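January, gone four in the afternoon and already dark

Bramivow on the left arm, Mutov on the right, same as yesterday, and I am still not convinced that either is worth what the brochures want for it. Manju Tripathi thinks I made my mind up before the boxes were open. She may have a point. The Mutov brochure promises a "human touch" on its front cover, and I went off it right there.

Got through 302 tries before lunch. I had hoped for more, but the Sproģis controller dropped its link twice and each time wanted the full homing routine before it would talk to me again. Their help desk says to update. I updated last week. I'm tempted to put the old Drusden box back on, which is ugly and slow and has never once sulked.

Moved on to the bike locks after that. Blocks and cups tell you nothing, every gripper on the market can pick up a block. Keys are another matter.

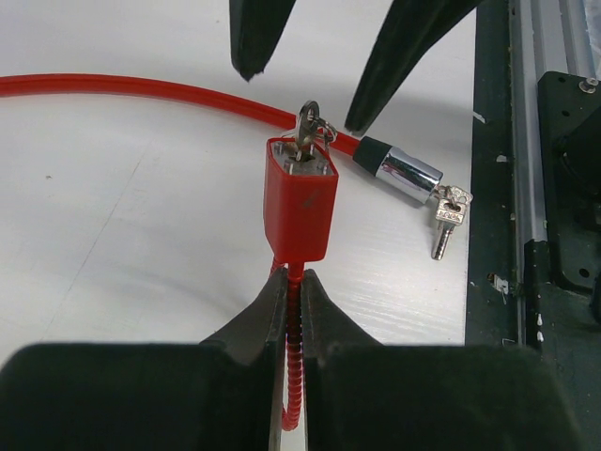 The makers quote closing force and stroke and leave it there. What I want to know is how the tips behave when the thing they're holding has a cable on it that would sooner be somewhere else. There's no figure for that on either data sheet, so I've been scoring it myself, one to five, in pencil. Manju says a score out of five from one grumpy person isn't data. I said it was better than the brochure.

The wrist camera is all right. I expected to hate it. Up close the fingers go soft and take up a good bit of the picture, and shiny metal throws a lot of glare, but I can judge a key's angle from it, and that's more than I could say for the last one.

Price again: 1395 for the Bramivow, 1545 for the Mutov, before fingertips. I can't yet point to where the other 150 goes. Will run to 1000 tries on each and then decide. Ordered more pencils.

Comments (3)

tinsnips
Had the same homing trouble with a Sproģis. Swapped the network lead and it went away for a month, then came back.

Orla_bench
Are you scoring both arms on the same lock? Mine gave very different results with a stiffer cable.

pell44
150 extra for a nicer brochure. Keep the Drusden.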